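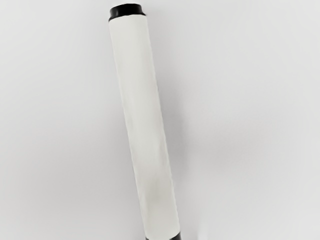 Mircombe Rehearses Before It Builds

Most small manufacturers that consider a robot for their packing line face the same difficulty. The machine must be bought, bolted down and programmed before anyone learns whether it can handle the goods. Mircombe, a simulation service offered by the engineering firm Plultora, proposes to move that discovery to an earlier stage. Customers send the measurements, weight and finish of an item, and the firm returns a computer model of it, together with a set of simulated handling trials.

The service opened to general subscribers in March, after a trial period with a small group of packaging companies. This magazine was given access to a standard account and to the staff who maintain it.

Work begins with the object. Each item is first rendered alone against a plain, pale background, so that its outline and shading can be checked before any machinery is added. A white tube with black ends is a typical subject. It has straight sides and a simple form, yet the model must still record the rim of the cap, the seam beneath it and the faint creases along the body. Anju Saxena, who directs the modeling group, considers this stage the one most often hurried by competing services.

"A cylinder is easy to draw and difficult to hold," Ms. Saxena said. "If the surface is wrong in the model, every result that follows is wrong as well."

Once a model is approved, the customer selects an arm and a set of fingers from the Mircombe library and sets the number of trials. The standard plan allows 400 trials for each object, and the extended plan allows 1,757. Reports list each attempted grasp, the force applied and the position of the object at release. Our own order, for a mailing tube of ordinary size, was returned within two working days. The report was clear, although the tables would benefit from a short glossary.

The service has limits, and Plultora states them in its agreement. Soft goods, such as bags and loose cloth, are not accepted on the standard plan. Results for thin cardboard are marked as provisional. Ezequiel Ibarra, who manages packing operations at Zilludside, a supplier of art prints, reported that the simulated trials agreed closely with his own line on rigid tubes and less closely on items with worn or dented edges. His firm continues to run 100 physical trials before any change to the line.

Price will decide the matter for many readers. The standard plan costs $1,293 a year and includes one user. Additional users are charged separately, and a customer who needs only a single object modeled must still pay for the full year. Raghda Sabbagh, who is responsible for customer accounts, confirmed that a shorter term is under review but gave no date for a decision.

Applications for the standard plan are handled through the Plultora sales office. Existing customers may move to the extended plan at renewal.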